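Home News Products Press Contact

Dulta adds study furniture to its Jeron range

11 April 2023

Dulta has added a desk and matching shelving unit to its Jeron range. Both come in a light grey wood grain, and the desk has a rounded front edge. The shelf compartments are backed in dark red.
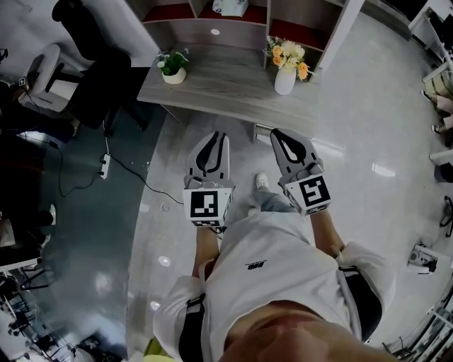
The desk costs £205 and can be bought without the shelves. Customers who order the two together get free delivery within 25 miles of the Noiphan showroom. A plain grey backing will follow in October.

The first 100 sets are in stock now. Orders can be placed at the showroom or through the Dulta website.

Recent news
Plarkik lamps back in stock
Noiphan showroom: new opening hours
Jeron bookcase price change
Caring for wood-grain surfaces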